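Week 5 handout: Grasp planning from the wrist camera
Instructor: Siriporn Suksawat. Simulator: Skeltholm. Planner: Plitance.

Welcome back, everyone. Last week we finished the perception stack, so by now your code should be publishing a segmented point cloud and a list of object poses, and if it isn't, please come see me before you start the planning part (I mean it kindly – the planner is very hard to debug on top of a broken cloud). Today we take those poses and turn them into grasp candidates, and then we throw most of them away.

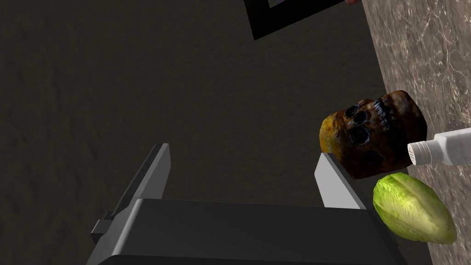
A grasp candidate in Plitance is a gripper pose plus an opening width, and the sampler draws 1000 of them for each target. The first filter checks the fingers against everything in the cloud except the target, and in clutter this is where the big losses come. Take the skull as your target, with the bottle cap nearly touching one side of it and the lettuce against its lower edge. A pair of fingers needs free space on two opposite sides, so any closing direction that sends a finger down between skull and cap is gone before we even ask whether the grip would hold. In my reference run 290 candidates were left after this filter, and 75 after the reachability check. Yours will differ a little with the random seed, so please write the seed in your report.

The second topic is frames. The wrist camera moves with the arm and the head camera moves with the head, so every cloud has to be carried into the base frame using the joint readings from the moment the image was rendered. Use the lookup call with a time stamp. The call without one gives you the newest transform, and I have lost more evenings to that than I would like to admit!

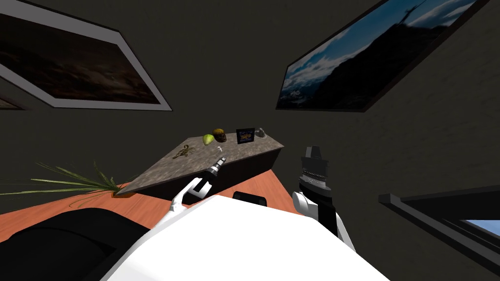
Why do we plan in the base frame when the camera frame is right there?
Both arms share the base frame, so the collision checker can hold one world model for the two of them, and a plan stays valid after the head or wrist moves.

For the lab, start from the Jitpraphai branch, set the planner timeout to 310 milliseconds, and log the rejection reason for every candidate. Section 3 of the Plikmont notes covers the log format.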